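Compte rendu de la réunion « chambres », Résidence Sepúlveda, vendredi, 14 h

Présents : Vittoria Marchetti, Tiago Cardoso, Lucía Barrios. Excusée : Vega Urquijo.

1. Compte rendu précédent
Approuvé sans modification.

2. Linge
T. Cardoso signale des vêtements laissés sur les lits ou pendant au bord des matelas au moment du change. Dans la chambre au couvre-lit en patchwork, un vêtement brun était resté sur le bord du lit, contre le côté rayé du matelas.
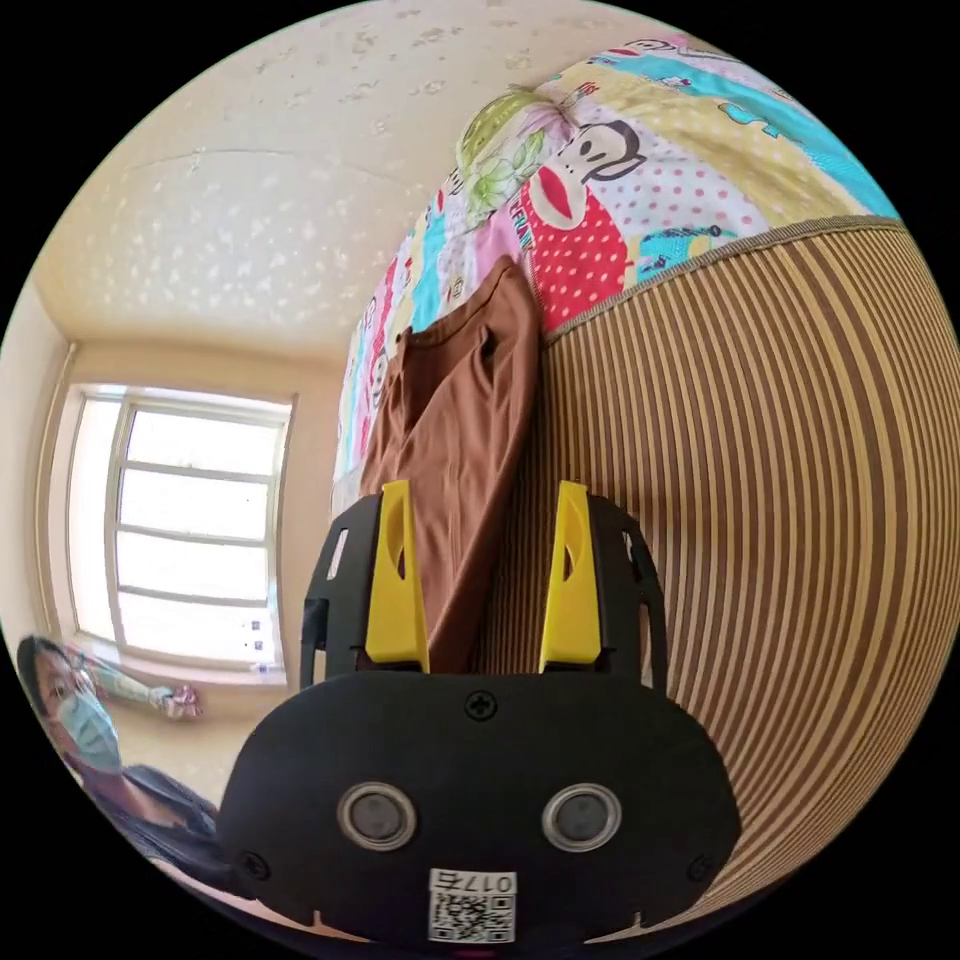
Décision : les vêtements sont retirés et pliés avant toute manipulation de la literie. Les couvre-lits en patchwork sont lavés à part, à 28 jours d'intervalle.

3. Fournitures
Devis Drilport pour 4 housses de matelas : reporté. L. Barrios relance le fournisseur.

Prochaine réunion : février. Levée de séance à 15 h.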